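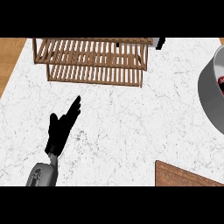

Trenier Kitchen Arms: Questions We Get Before People Buy

We rent and resell countertop robots, and we keep this page because the sales sheets leave a lot out. It covers the two-arm Trenier kit with the Praltent simulator license. We make money when you sign up, so weigh our answers with that in mind. We've tried to be as hard on the kit as our customers are.

What is in the box?

Two arms, two hands, a mounting rail, a power unit and a one-year license for Praltent. The cameras are extra. You will need at least one, mounted overhead, and the sales sheet mentions this only in the small print at the bottom.

Will it put my dishes away?

Not out of the box. The kit ships with a handful of sample tasks, mostly picking up one object and setting it down somewhere else. Loading a dish rack is listed as a "ready skill." We would call it a starting point. Expect to spend real time tuning it to your own rack and plates.

The brochure says 97 percent success. Is that true?

It's true in Praltent, on the maker's own simulated kitchen, with objects the system has already practiced on. We haven't found a published figure for a real counter with real dishes. We asked Trenier for one in July and were sent the brochure again.

So is the simulator any good?

Better than we expected, with limits. It's useful for checking whether the arm can reach a spot, whether two arms will bump into each other, and whether a camera angle is worth using. We are less impressed by how it handles contact. Thin plates slide in ways they shouldn't, and anything floppy, like a dish towel, is close to useless as a test.

Can I build my own kitchen in it?

Yes. You can swap counters, floors, pots, boards and racks from the library, or import your own models. Importing is slow and the error messages are poor. A model with a bad scale will load without complaint and then behave strangely for an afternoon before you work out why.

Does practice in simulation carry over to the real arm?

Some of it. Reaching carries over well. Grasping carries over unevenly. Anyone who tells you it's a straight copy from one to the other should be asked to show it on your counter, with your dishes, while you watch.

How does it compare with the Giraldo kit?

Giraldo costs more and has a smaller library. Its support people answer the phone. If you have an engineer on staff, Trenier is probably the better deal. If you don't, we'd send you to Giraldo, even though we earn less on it.

Do I need a powerful computer?

You need a decent graphics card for Praltent. The requirements page gives a minimum that will technically open the program. We wouldn't try to work on it. Ask us for the list of machines we've tested.

What happens when the license runs out?

The arms keep moving, but you lose Praltent and the object library. Renewal is $300 per seat. Scenes you built yourself can be exported, but anything using library objects comes out with blanks where those objects were. We think that should be on the front of the box.

Is it safe around people?

The arms stop when they meet resistance, and there is a stop button on the power unit. We still tell customers to keep hands and children away while it's running. Don't let it handle knives, hot pans or anything you'd be upset to see dropped.

How long does setup take?

The maker says one morning. Our customers report roughly 10 hours before the first task runs the way they want it to, most of that spent on camera calibration.

Can I try it first?

You can rent the full kit from us for 7 days. Half of the rental fee comes off the price if you buy. We suggest picking one job you care about and testing only that.

What about the Narnusel add-on?

It's a voice control package. It understands short commands in a quiet room. With a faucet or a fan running, it misses a lot of them. Skip it for now and put the money toward a second camera.

Can I return it?

Unopened kits, yes. Opened kits can come back for store credit, minus the license, which can't be transferred once it's activated. Don't activate it until you've checked that both arms power on.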